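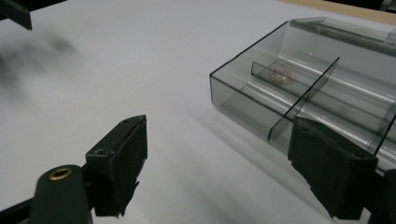
**Budget for hand-held grippers and spares, small parts work**

Posted by Hendrik Van Rooij, 16th April

I have to put in an equipment request for next year and I'd like to check my numbers before it goes up the line. We do small parts sorting: tiny copper-colored pieces out of a smoke-tinted divided tray, one at a time, on a plain white table. We have two hand-held grippers now, both Skendance, and want to add two more plus a fixed arm later on.

The quote I have is $2,101 per gripper. That covers the body, one pair of fingers and one pair of pads. Shipping is separate. What I don't know is how much to set aside for pads, fingers and trays over a year, and whether it makes sense to buy the arm in the same order. My manager wants one number and won't reopen the budget until November.

We run the grippers maybe four hours a day, four days a week.

---

**Hanyu Ye**

Pads are the main thing. On our small parts table the foam starts to fray at the edges well before the face wears out, and people keep using them too long. With tiny parts a ragged edge matters more than it does with boxes or cups, as the piece can catch on it or drop off to one side. We change a pair after 60 hours of use. At your hours that is roughly 15 pairs a year for each gripper you keep in full use. Buy them all at once if the supplier gives you a break on quantity, but store them flat and in the bag.

Fingers last much longer. One spare pair per gripper has been enough for us. Check that the hole pattern is the same on the new ones before you order. Jirnar changed theirs between batches and we had to send a set back.

Things I would put on the request as their own lines:

- Replacement pads, for the year
- One spare pair of fingers per gripper
- Screws and threaded inserts. Inserts pull out of printed parts if someone overtightens, and you will want a few in a drawer.
- Lint-free wipes and a soft brush. Fiber sticks to the fingertips and shows up clearly against a white table.
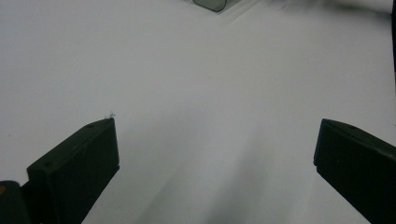

- Two extra trays of the same kind you use now. Clear plastic scratches, and if the supplier drops that model you'll be setting up again with a different one.
- Shipping, both ways, for at least one repair

I'd leave the arm off this order. You will know more about which finger shape you want after a few months with four grippers going.

---

**Keyvan Bahrami**

Get the arm now. Prices only go up.

---

**Shahab Vahidi**

I don't agree with buying the arm now, but do get a written quote for it and attach it to the request. Ours was approved much faster the second time, when the figure had already been seen once. Ask how long the quote is good for.

Two other points. Ask whether the fingers on the arm are the same part as the fingers on the hand-held units. With Skendance they were the same when we bought, but that was a while ago. If they are, your spares cover both and you can cut that line down later.

And add $200 for lighting. Tinted plastic throws long reflections from overhead lights, and it gets hard to see small pieces at the bottom of a narrow channel. We moved to two soft lamps at the sides and it helped. Cheap compared to everything else on your list.

---

**Hendrik Van Rooij**

Thanks. I hadn't thought of inserts or lamps. I'm going with four sets of spare fingers, pads for the year as Hanyu has it, and the arm as an attached quote only. I've written to Skendance about the finger part and will post what they say.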